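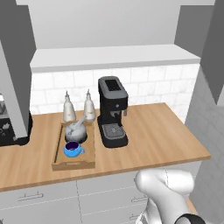

Okay, slide two, the kitchen. I'll leave this one up for a bit, so look around while I talk.

We build these in Skavano, our scene generator, and Radia is the planner that has to live in them. Everything on that counter gets its own collision mesh, and the teapot is the one I curse at. A spout is a terrible shape for a convex hull! Our first version wrapped the whole pot in one fat blob, and Radia decided the blue cup in front of it couldn't be grasped at all.

So now we split the meshes – up to 80 pieces for the ugly ones – and the planner queries went from 700 milliseconds down to 208 on the same machine. (Pause here, somebody always asks about the GPU. No GPU.)

Then the tray. Those raised rims catch the fingers on low approaches, so we added a clearance term to the cost. Four lines of code, two weeks of arguing.

Click. Next is the Llanos benchmark, skip the table if we're running long.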